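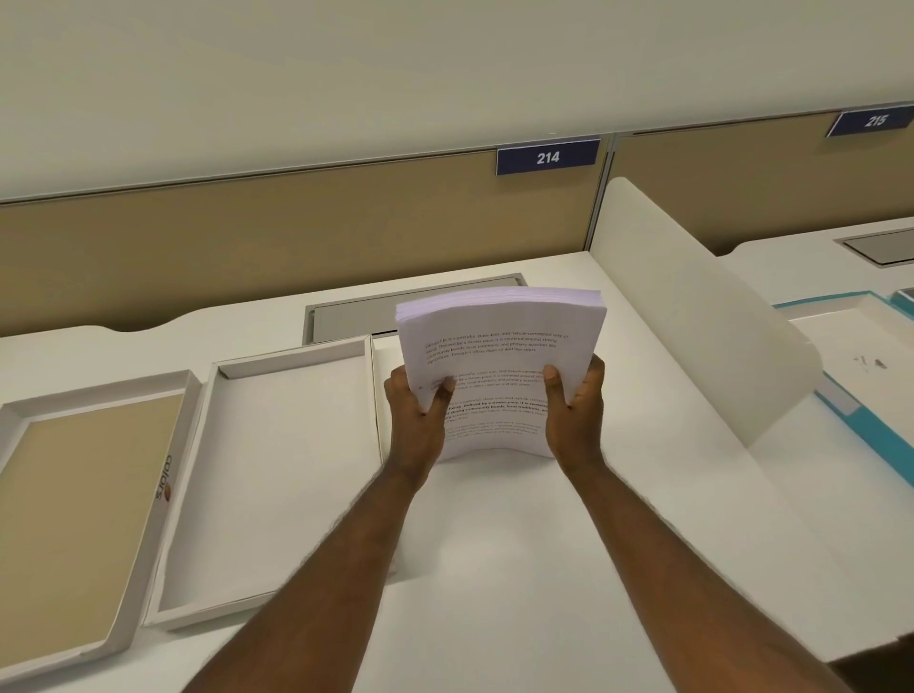

Jindholm 종이 정리 기록 — README

급하게 적음. 틀린 데 있으면 고쳐서 다시 올려주세요.

개요

책상 위에서 인쇄물 다루는 작업 모음. 종이 뭉치 들기, 가장자리 맞추기, 넘겨보기, 나누기, 상자에 넣기. 그게 전부. 문서 내용 분류는 범위 밖이고 손과 종이, 책상 위 물건만 다룸.
정리 담당 Nastaleo, 용어표는 Essien 쪽에서 쓰던 것 가져와서 줄임. 폴더 이름이 아직 kovex_paper로 되어 있는데 예전 이름임. 경로 깨질까봐 안 바꿈.

현재 버전

항목 38개. 6월에 한 번 갈아엎음. 그 전 번호랑 안 맞으니 옛날 메모 보고 찾지 말 것.
작업 종류 6개:
들기 / 세워 맞추기 / 넘기기 / 나누기 / 담기 / 꺼내기
"세워 맞추기"는 뭉치를 세운 상태로 잡고 아래나 옆 모서리를 가지런히 하는 것. 그냥 세워서 들고만 있으면 "들기"로 적음. 이거 제일 많이 헷갈림.

종이

흰 종이에 검은 글씨. 영어 지문. 뭉치가 꽤 두꺼워서 아래쪽을 잡고 세우면 종이가 휜다. 휜 상태도 그대로 기록, 따로 표시 안 함.
지문은 시골 마을 생활 얘기. "Village life is a peaceful, close-knit, and nature-connected way of living."으로 시작하고 농사, 지역 전통, 공동체 얘기로 이어짐. 같은 문구가 더 작은 글씨로 한 번 더 나오고 아래쪽에 굵은 글씨로도 나옴. 맨 밑 블록은 글씨가 아주 작고 흐려서 읽기 힘듦. 억지로 옮겨적지 마세요. 안 읽히면 [판독불가].
원문에 "Through it offers clean air and less stress"라고 되어 있음. Though 오타 같은데 원문이 그러니까 그대로 둠. 고쳐서 넣은 분 있던데 되돌려놨습니다.
손가락에 가린 글자는 가림으로 적기. 같은 문구가 위에 있다고 해서 거기서 가져다 채우면 안됨.

책상과 상자

책상은 흰색. 얕은 종이상자 뚜껑 없이 열린 채로 나란히 놓인 경우 있음. 왼쪽 것은 벽이 흰색, 바닥이 베이지색이고 옆면에 colors 로고. 로고 글자는 옆으로 누워 있으니 읽을 때 주의.
명칭은 "얕은 상자"로 통일. 트레이, 박스, 뚜껑 섞어쓰지 말 것. 검색이 안 됨.
상자가 종이 옆에 있다는 이유만으로 "담기"로 적은 항목이 3개 있었음. 실제로 종이가 상자로 들어가는 게 확인될 때만 담기.

적는 법

한 항목에 한 줄. 순서는 작업, 손, 물건, 위치, 비고.
손은 왼손 / 오른손 / 양손. 엄지 위치는 비고에 짧게.
예)
들기, 양손, 종이 뭉치, 책상 위 공중, 아래쪽 모서리 근처 잡음. 엄지 앞면
위치에 "저기" "옆쪽" 이런 거 쓰지 말기. 기준은 책상.
장수는 안 셈. "두꺼움" "얇음" "한 장" 중에 고르기. 두꺼움 기준이 사람마다 달라서 좀 들쭉날쭉한데 일단 그대로 둠.
종이 색은 앞면 기준. 가장자리에 연보라빛이 살짝 도는 뭉치는 비고에 적어도 되고 안 적어도 됨. 색을 연보라로 바꿔 적지는 말것.

알려진 문제

- 넘기기랑 나누기 경계 애매함. 몇 장 들췄다가 도로 놓으면 넘기기로 처리.
- 굵은 글씨 블록을 제목이라고 적은 항목 2개. 제목 아님, 본문임. 수정 예정
- 비고란 띄어쓰기 엉망. 검색할 때 공백 빼고 돌리는 게 나음.
- 지문 전체 옮긴 파일은 아직 없음. 앞부분만 있음.

쓸 수 있는 곳

책상 정리 동작 용어 맞춰볼 때, 종이 다루는 순서 비교할 때. 인쇄 품질이나 글꼴 비교용으로는 맞지 않음. 영어 지문 학습용으로도 비추천, 같은 문장이 계속 반복됨.

변경 내역

6월: 번호 새로 매김. 상자 명칭 통일. 지문 오타 원복.
그 다음: 비고란 짧게 줄임, 장수 칸 삭제.
다음에 할 것: 나누기 항목 다시 보기. 용어표 맨 아랫줄 비어있는거 채우기.

문의는 Nastaleo 게시판에 항목 번호 적어서. 번호 없으면 못 찾습니다.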